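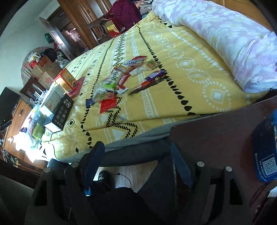
Figure 2. Collecting by hand in a bedroom, with snack packets on the duvet.

4.2 Demonstrations in lived-in rooms

We have grown rather fond of teaching by hand, and most of the 1689 demonstrations in the Umura set were gathered that way, with the remaining 50 driven remotely through Puller. Homes are generous teachers, if untidy ones. A duvet as busy as the mustard one in Figure 2, with its black teardrops and zigzags, gives the policy far more to look past than our plain bench at Bollau ever did, and we were glad to have it (the bench sets are kept apart, and we come back to them in Section 5).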